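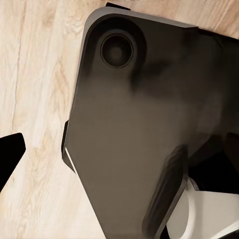 Pale wood grain, dark plate up close (render)

plumfender
June 24, 2021
Went to the Leinonen show at Braketti yesterday and I'm still chewing on it. It's 4 big canvases and one film, and the film runs so long I missed my bus. Loved the gray one by the stairs - I must have stood there half an hour. Anyone else been?

tackroom_ed
I went, and I wanted my money back. The wall text does all the work. Take it down and you've got some nice gray paint.

plumfender
But I never read the wall text! I skip it on the first lap.

ochre383
With Ed on the film, not on the paintings. The surfaces are so much better than what was in the Porumico show, where everything looked like it came out of the same bucket.

tackroom_ed
Porumico at least had drawings. I'd go back for the drawings.

sillwax
Is the catalog worth it? They only printed 2,000 and the desk told me 1,913 were left, so I guess there's no rush, lol.

ochre383
Skip it, the grays printed green. Plaltier is doing a smaller book on the early work and I'm holding out for that one.

plumfender
Too late, I bought the catalog. Mine does look kind of green.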